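An Afternoon at the Ovis Bedding Lab 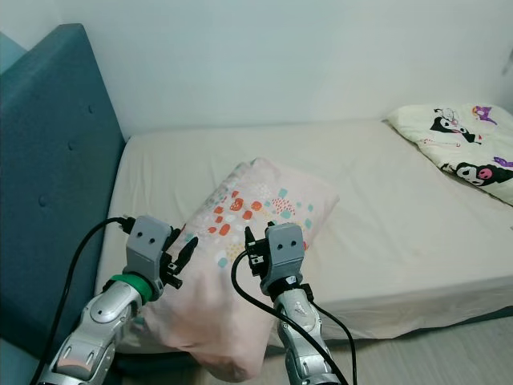
I had been promised the future of housework and I got there early enough to find parking next to it. Ovis rents the second floor of a former mattress showroom, and every November it lets in a small group of outsiders to see how its training examples are made. Our guide, Eleri Landeg, runs the bedroom station, a phrase she says with a perfectly straight face. The task when we walked in was a pillowcase, pink with little dabs of orange-red and teal on it, and the robot had it by both sides, one black-fingered gripper to each, with the bottom of the cloth sagging in loose folds over the front of the mattress. My children fold laundry to a similar standard, though they have never been wired up for it.

The arms don't know how to do any of this yet. A person drives them from a pair of matching handles across the room, and everything the cameras and joints report gets saved along with what the driver did. One try from start to finish is an episode. Ovis wants 1,000 good ones of each task before it trains anything, and "good" turned out to be a word people in the building have arguments over.

The driver that afternoon was Gwion Wogan, who used to hang wallpaper. He works in blocks of 100 episodes and then goes for a walk. Between tries he presses a pedal to say whether the last one counts, and someone comes over and messes up the cloth again. This second job is harder than it looks. Left alone, people crumple a pillowcase the same way every time, and the system ends up very good at exactly one crumple. So there is a printed card with starting positions on it, shuffled every morning.

I asked what the cartoon pillow in the far corner of the bed was for, hoping for a deep technical answer. Eleri said real beds have stuff on them. Some days it's that pillow, some days it's another one, and the model has to learn to leave it alone.

Then we got a turn. I was given 7 minutes and managed 3 episodes, all of which Gwion marked as failures with a gentle tap of the foot. The handles are light and the delay is small, but you have no sense of touch, so you find out you've missed the cloth when the grippers come up holding nothing. Muammer Şimşekoğlu, from our group, got a passable fold on his second go and was unbearable on the stairs.

Failures are kept, by the way. They go in a separate folder and are used for teaching the system what a bad grab looks like. I have made a lasting contribution to that folder.

Visits are free but you have to write ahead, and there is no elevator. Coffee is in the old showroom office, next to a rack of mattress brochures still waiting for a customer.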